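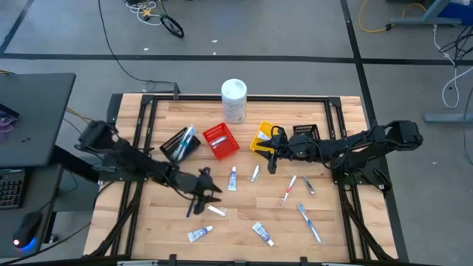 Clillthorpe sorts out its toothpaste

The great toothpaste question has reached a settlement in Clillthorpe, where donated toothbrushes, tubes and assorted small packets are now being sorted into colored baskets before they go out to anyone. Until this month they went out in whatever order a hand happened to find them.

The change comes from Priltura, the town's hygiene bank, which gave away 2,639 items last year and has received, by its own admission, a fair number of complaints about the mix. One household got 5 toothbrushes and nothing to put on them. Another got toothpaste enough to last until the children leave for college.

"People were very polite about it," said Teodora Kelmendi, who runs the bank. "They said thank you, and then they asked whether we had looked in the bag."

Under the new arrangement, brushes and tubes are spread out on a wooden table, looked over, and put into baskets. There are black ones, a red one and a yellow one. A color code was agreed upon in the spring, revised in the summer and is now, according to Kelmendi, "more of a mood." What counts is that each basket ends up with something in it and that the person packing the bags can see what it is. 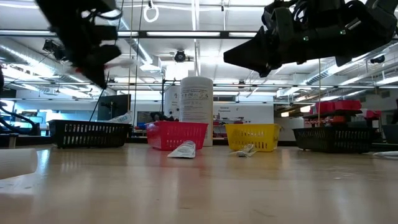

The red and yellow baskets stand between two black ones, with a white canister at the back.

The baskets won out over several rivals. Shoeboxes were tried and got soggy in the storeroom. A set of drawers lasted one week, during which every item in the building migrated to the top drawer. Mimoza Shehu, who looks after supplies, then proposed baskets with openings in the sides, on the theory that people are less likely to cram things into a container that shows what they have done.

Her theory has held up fairly well for toothbrushes. It has done less for the little packets, which are light, slippery and inclined to travel. Shehu would like them to have a basket of their own. So far the tubes have been sharing with them, and relations are said to be good.

Tubes bring their own difficulties. Donors are generous with the travel size, and a small tube of toothpaste looks a lot like a small tube of anything else. Shehu reads every label before a tube goes into a basket, a habit she adopted after a bag went out last winter with a foot cream in it. It came back the next day with a note. She has kept the note and won't say what is on it.

Flynn Baxter, a retired mail sorter who joined the bank in the spring, has opinions about which way a toothbrush should face. He favors handles up, so that the end a person will be putting in their mouth isn't the end everybody grabs. Kelmendi favors getting finished by noon. Both methods are in use, sometimes in the same basket.
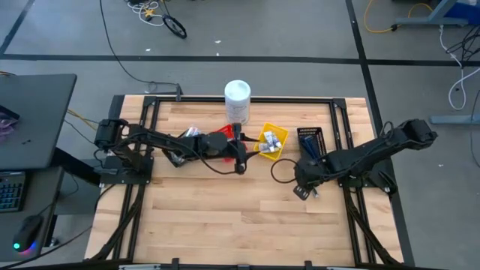
More bags planned for October

Priltura hopes to pack 400 bags in October, its busiest month, when the schools ask for supplies along with the families already on the list. Each bag will hold a toothbrush, a tube of toothpaste and, baskets permitting, one or two of the packets.

The bank is asking for adult toothbrushes in particular. It has plenty of children's brushes, many of them with cartoon animals on the handle, and adults have proved willing to accept these only up to a point. Baxter took one home himself and reports that the giraffe is holding up.

Unopened items can be left at the side door on Church Lane on weekday mornings. Brushes should be in their original wrappers, and tubes should be full. Kelmendi said she was sorry to have to mention that last part, but she had her reasons, and there were 3 of them in the donation box on Monday.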